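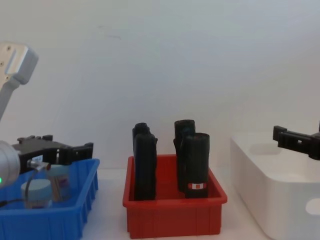
라벨 프린터를 살까 말까 반년을 고민하다가 결국 Mandska 걸로 질렀어요. 원래는 마스킹테이프에 네임펜으로 슥슥 써서 붙이는 파였거든요. 근데 글씨가 번지고, 떨어지고, 나중엔 제가 쓴 글씨를 제가 못 읽겠더라고요. 흰 상판 위에 파란 트레이, 빨간 트레이, 흰 통을 나란히 놓으면 색으로 구분은 되죠. 문제는 파란 게 '매일 쓰는 것'이었는지 '언젠가 고칠 것'이었는지를 일주일만 지나면 까먹는다는 거예요. 색은 보이는데 뜻이 기억 안 나는 그 답답함, 아시는 분은 아실 듯!

가격은 46,000원 줬고 테이프 한 롤이 같이 왔어요. 비교하느라 친구한테 Plestard도 며칠 빌려 써 봤는데, 그쪽은 본체에 자판이 달려 있고 Mandska는 폰 앱으로만 입력해요. 저는 폰이 편해서 이쪽으로 갔지만 부모님 댁에 놓을 거라면 Plestard가 낫겠다 싶었어요. 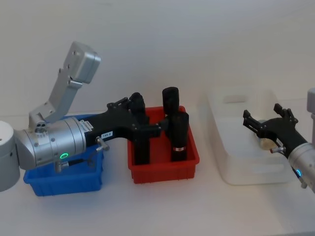 리필 테이프는 꼭 정품만 써야 하나요?
저는 Darkoreo 호환 테이프로 갈아탔고 인쇄는 잘 나와요. 다만 카트리지가 살짝 뻑뻑해서 끝까지 꾹 눌러 넣어야 뚜껑이 닫힙니다. 접착력은 정품이 조금 더 세고요.

인쇄 속도는 불만 없어요. 첫날 저녁에 신나서 양념통, 약 상자, 충전 케이블까지 라벨 50장을 뽑았는데(네, 좀 과했죠) 배터리가 한 칸 줄더라고요. 소리는 지잉 하는 정도라 밤에 써도 괜찮았어요. 뒷면 종이에 칼선이 있어서 손톱으로 쉽게 벗겨지는 것도 마음에 들어요. 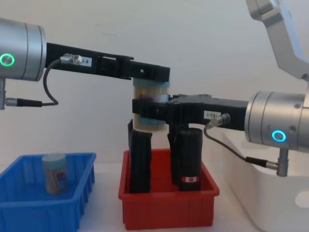 아쉬운 점

앱이요, 앱. 한글 글꼴이 너무 적어요. 굵은 고딕 하나, 얇은 고딕 하나, 그리고 도저히 쓸 일 없을 것 같은 손글씨체 하나. 게다가 처음 연결할 때 블루투스를 못 잡아서 20분을 씨름했어요. 폰 설정에서 먼저 연결하지 말고 앱 안에서 기기를 추가해야 되는데, 설명서에는 그 얘기가 맨 뒷장에 작게 적혀 있어요.

물기도 좀 걱정했는데 싱크대 쪽 양념통에 붙인 건 40일째 멀쩡해요. 대신 오돌토돌한 천 바구니에는 안 붙어요. 거긴 그냥 Vlachopoulos 이름표 고리를 사서 라벨을 끼워 달았고,

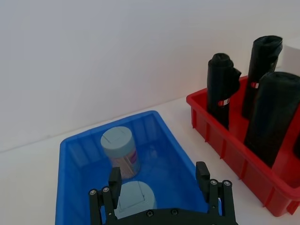
고리가 좀 비싸긴 해도 내용물이 바뀌면 이름표만 쏙 빼서 갈면 되니까 훨씬 편하더라고요. 트레이 쪽도 바닥 말고 앞면에 붙이세요. 처음에 안쪽에 붙였다가 물건에 다 가려서 몽땅 다시 뽑았어요, 아까운 내 테이프...

별점은 다섯 개 중에 네 개. 글꼴만 늘려 주면 하나 더 드릴 의향 있습니다. 테이프는 흰색 말고 투명도 나오는데 어두운 통에 붙이면 검은 글씨가 묻혀서 잘 안 읽혀요. 투명 살 분들은 그것만 참고하세요.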